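Culline Player – Set-up Guide
Section 4: Adding an album and fixing the track list

Posted in June by the Plarnard help desk
Print this page | E-mail this page

Do this after the player is on your network. If it isn't, go back to section 3 first.

1. Put the disc in, label up. Wait for the light to stop blinking. Can take around 20 seconds.

2. Open the Culline app, tap Library, then Add Album. Leave the app open till the bar fills.

3. Check the track list against the sleeve. Fiddle sets are the usual trouble – three tunes on one track, and the lookup only keeps the first title. Tap the track, type in the rest with a slash between.

4. Gaelic, Norwegian and so on: hold the letter down for accents. Løken comes up as Loken from some lookups. Fix it once under Artist and all the tracks follow.

5. Set the gap between tracks. Zero for live albums, or you get a hole in the applause. Two seconds is fine for most else.

6. Tap Save. Don't pull the disc before it says Saved.

Note: Titles over 21 characters scroll on the front display. The full title is still stored, so no need to shorten it.

Note: Compilations – switch on Various Artists BEFORE step 6. If you forget, the album gets split up by singer and you'll be deleting it and starting over.

CAUTION: Do not move the player while a disc is spinning. Scratches are not covered.

CAUTION: Error 3013 means the disc can't be read. Wipe from the center out with a soft dry cloth, try again. Still 3013, try a different disc before you call us. Often its just the one.

Adding cover art

Skip this if the lookup found a cover. Otherwise any picture on your phone will do. Tap the blank square, then Choose Picture, then drag it till it sits right. Square works best, wide ones lose there sides. For Jamham playlists, same steps, but start from the Playlists tab.

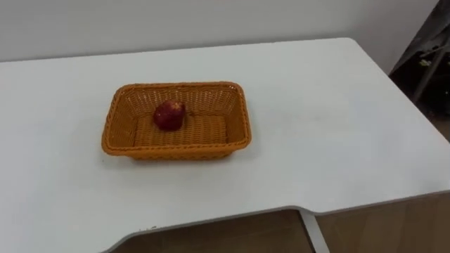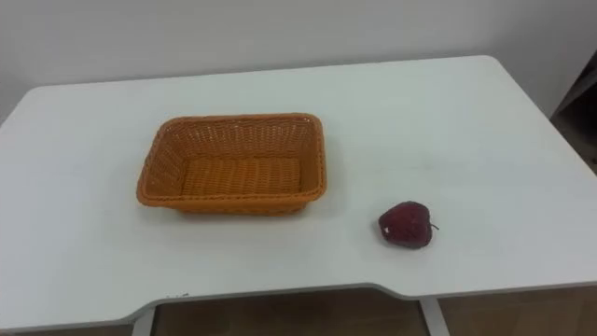

Woven basket on a white table, two pictures.

Contact the help desk | Copyright Plarnard, all rights reserved | Back to top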